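Home | Posts | Walks | About me
Search this blog Go

Learning to sleep in a new town

I moved to Tralmont in June, and for the first weeks I slept very badly. The flat is on Bautista Street, where the buses turn. In my old village the last sound of the evening was a dog. Now there is a bus at 4 in the morning, and it stops under my window with a long sigh.

My first idea was to buy things. I bought ear plugs, then a thick curtain, then a second pillow. The curtain helped a little. The ear plugs I could not bear, for I heard my own heart in them.
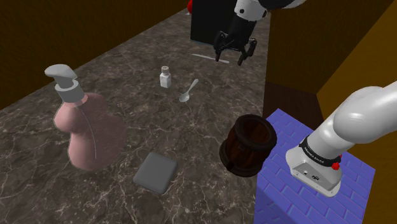
After this I began to walk in the evening. I go from the flat to the old mill at Privengate and come back by the canal, which takes me 38 minutes if I do not stop. The path is flat and there are benches. On Saturday the path is full of families, so I go later.

I also stopped drinking coffee after lunch. This was harder than the walking. In my family coffee at five o'clock is a kind of politeness, and to refuse it feels rude even when I am alone.
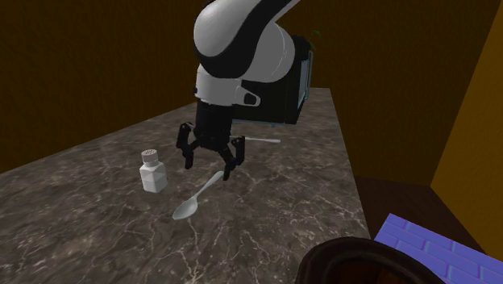 The third change was the bedroom. I turned the bed so that my head is at the inside wall, and I put the clock in the corridor. When I could see the hour, I made calculations all the time: if I sleep now, I have four hours, and so on. Without the clock I only lie there, and this is less tiring.

I read nearly 200 pages in the first week with a small lamp, an old novel I know well. A new book keeps me awake.

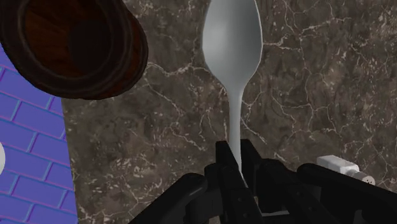 Now I wake for the bus perhaps 2 nights in the week. The other nights I suppose it still comes. I have not yet decided about the winter, when the canal path has no light after six.

Written by Asska | Contact | Back to top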